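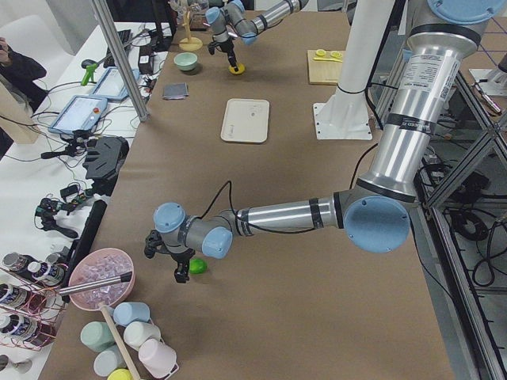
Call for participants: help us find out why our robot arms let go

Koltiren is looking for people to join a paid study at our Hadarau workshop, and we would love to hear from you even if you have never been near a robot in your life (most of our best helpers hadn't!).

A little background first. Our two-arm kitchen setup had been doing nicely all winter, moving fruit, cups and bowls from one spot to another while a person kept an eye on things. Then the grippers began to open on their own, in the middle of a carry, without any warning on the screen. We went back through 200 runs and found that 187 were clean. The others were not all drops -- in 3 of them an arm kept moving after the operator had asked it to pause, and those are the ones that have been keeping us up at night. Nothing worse than bruised fruit came of it, we are glad to say, but we stopped all work on the spot and called in Pryor, who look after our safety checks.

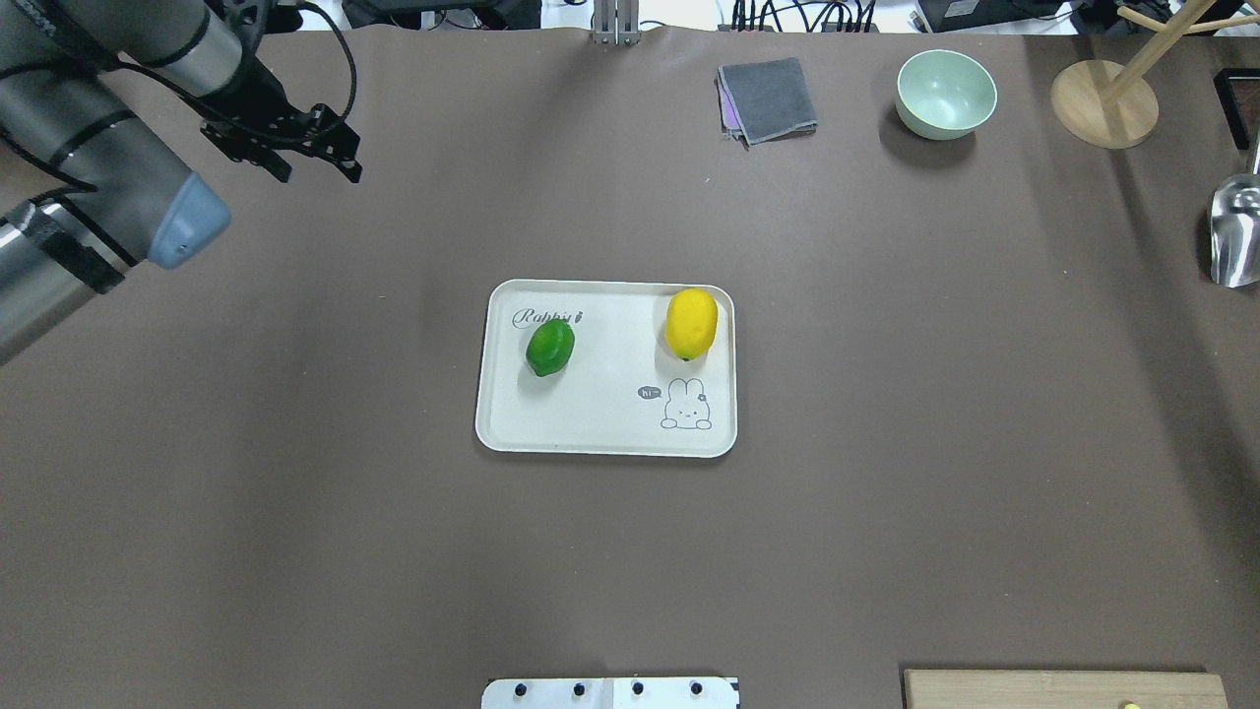

Since then the grip control has been rewritten with the Etilix team, and the pause signal now has its own line. What we need is fresh eyes. People who work with the arms every day get used to their odd little habits, and we suspect some early signs of trouble slipped right past us.

You would come in for 3 sessions, with plenty of breaks and a decent lunch. You'll watch the arms handle small kitchen things, tell us out loud when something looks off to you, and practice stopping them. One of our operators will be beside you the whole time, and you may stop for any reason and still be paid for the day.

You should be 18 or over, comfortable speaking up in English, and able to stand for short stretches (we have chairs, so do ask).

To apply, write a few lines about yourself to the study desk at Koltiren and mention which mornings suit you. We read applications every Thursday and answer all of them, though it sometimes takes us a few days -- please bear with us.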